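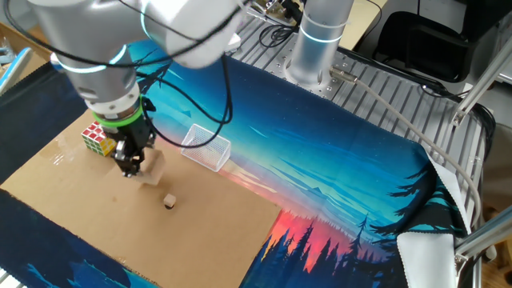
Evaluating a Teaching Cell Before You Buy It
Course handout, Unit 4
Instructor: Simin Heydari

Purpose of this unit

In the first three units we studied how an arm moves and how a gripper closes. Now we take the position of the customer. A supplier offers a complete kit, with a price and a list of functions, and you must decide if it is suitable for a school laboratory. The kit we review is the Noltari tabletop cell, offered by the company Deso. We compare it on paper with the older Markon package, which some of you know from the introductory course.

Please read this handout before the October session and bring it with you. There is space in your lab notebook for the measurements.

What is offered

The Noltari kit is sold in two versions. The single version has one arm, one two-finger gripper, the controller and the software license. The double version has a second arm on the same table and a second controller. Frame parts and the slotted table are ordered separately in both cases, and this must be included in any honest comparison of price. Students often forget it.

The license is for one computer. Deso offers a classroom extension, but the offer we received does not say how many seats it contains. When an offer is silent on such a point, write to the supplier and keep the answer together with the offer. A spoken promise on the telephone has no value for the purchasing office.

The Markon package includes the table, but only one arm can be mounted on it.

Surface and objects

A pick-and-place test depends very much on what lies under the object. Our working area is a sheet of plain tan cardboard, laid so that it overlaps a printed fabric mat with a sunset sky and dark pine trees. The cardboard gives a quiet background. The mat gives a difficult one, with strong changes from blue to orange and pink. A vision function that finds a small cube on cardboard may lose it completely on the mat, and the supplier's demonstration will usually be made on the easier surface.

For the objects we use a Rubik's cube and small wooden cubes. The Rubik's cube is good for testing the opening of the fingers and the recognition of colors. The small cubes are more severe. A pale one has little contrast against the cardboard, so the camera may not find its edges. A tiny brown one is easier to separate by color, but a small error in position is already enough for the fingers to miss it or push it away.

The target is a clear plastic basket, open at the top. Transparent walls are a known problem for depth sensors. If the software offers automatic detection of the container, test this function with the clear basket and then again with a container that is not transparent. Write down both results, also when they are the same.

Procedure A: single pick

1. Check that the emergency stop is released and that no person has hands above the table.
2. Move the arm to the home position from the software, not by hand.
3. Place one cube on the cardboard. Mark its position lightly with pencil.
4. Start the program "pick_single" and let it run to the end.
5. Write in your notebook: object, surface, result, and any message on the screen.
6. Put the cube back on the pencil mark and repeat.

A pick is counted as good only when the object is lifted, carried and released inside the basket. If the object falls on the way, it is a failed pick, even if it falls into the basket by luck. We had a long discussion on this last year and I do not wish to open it again.

Procedure B: change of surface

Repeat Procedure A with the cube on the printed mat. Do not change the light and do not teach the object again. The mat must be flat where you place the cube. If a corner curls, work away from the corner or fix it with tape.

Procedure C: cables

This procedure needs no program. Move the arm slowly to the limits of the area you want to use and watch the cables. They should follow the movement without pulling at a connector and without touching the objects on the table. A loop which is harmless in the home position can come down into the working area when the wrist turns. Note the position of the arm when you see this. The Noltari manual gives a short chapter to cable guidance, and in my opinion it is too short for beginners.

Reference results

The teaching assistants ran the single version for a long period with mixed objects and surfaces. From 1445 attempts, 849 were good picks by the definition given in Procedure A. In 276 attempts the vision software did not find the object, and the arm did not start the movement. The remaining attempts failed during gripping or transport.

Calculate the success rate in two ways. First use all attempts. Then use only the attempts in which the arm started to move. The second number is higher, and it is the number which a supplier would prefer to print. Explain in two or three sentences which of them you would give to a school that asks for your advice.

Service and spare parts

The offer from Deso contains a service contract through Shirazi, a local partner. Read the conditions carefully with these points in mind:

Is the gripper covered, or is it treated as a wearing part?
Who pays for the transport of an arm that must be repaired?
Can a teacher change the fingers without losing the warranty?
For how long are software updates included?

In the present offer I could find a clear answer only for the second point: the customer pays. For the fingers, the text says "by trained personnel," and it does not say who gives the training or what it costs.

What to hand in

Each pair of students hands in one report. It should contain your table of results for Procedures A and B, your notes from Procedure C, the two success rates with the calculation, and a recommendation of not more than one page. You may recommend the single version, the double version, the Markon package, or no purchase at all. I do not have a preferred answer. I will look at whether your recommendation follows from your own measurements and from the text of the offer.

Copies of both offers are in the course folder. The prices in them are confidential, so please do not send them outside the class.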